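July
By Parvathi Thevar

Why does the last bit of shampoo never want to come out?

You have probably stood in the shower, tipped the bottle upside down, and waited. And waited! Water would have rushed out in a blink, but shampoo takes its own sweet time, and so do honey, ketchup and the maple syrup you wanted on your pancakes ten minutes ago.

Scientists have a word for this slowness. They call it viscosity (say it like this: vis-KOSS-ih-tee). A liquid with a high viscosity is thick and flows slowly. Water has a low viscosity, so it splashes all over the place, as anyone who has ever mopped a kitchen floor can tell you.

Every liquid is made of tiny pieces called molecules, far too small to see. When you pour, they have to slide past one another. Water molecules are small and slip by quite easily. Some thick liquids have long, stringy molecules in them, and those get tangled up like a bowl of spaghetti.

Warmth makes a difference too. Cold honey barely moves, but stand the jar in a bowl of warm water for a while and it loosens up nicely.
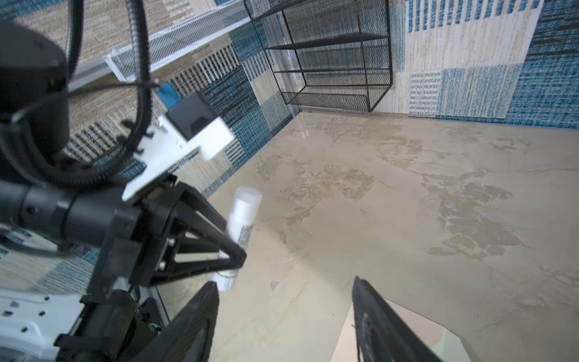

A white bottle with a rounded cap, held at a slight tilt.

Would you like to try a race? Ask a grown-up for a baking tray, then put a drop of water, a drop of dish soap and a drop of honey along one end. Lift that end and watch which drop gets to the bottom first. My niece, who is 10, cheered for the honey the whole way down, and it was a very long race.

More to read
Why do soap bubbles pop?
What makes ketchup so stubborn?
How the town of Jurnden keeps its bees
Puzzle page: 12 riddles about rain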